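Mei Crenshaw
May 4, 2026

1/ Today I continue with the small kitchen in Drernesham. The subject is bowls. I have too many for one shelf. 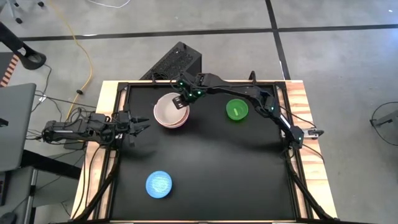
Pale pink ones in a stack, small green one by itself.

2/ My rule now: same color together, and the bigger go under. It saves me 90 seconds every morning, I measured it.

3/ The green one is my favorite for salt or lemon pieces. It does not go in any stack, so it gets the front corner.

4/ Ebere Onyeka asked if I will sell the extra ones. Maybe in June. Cups are next.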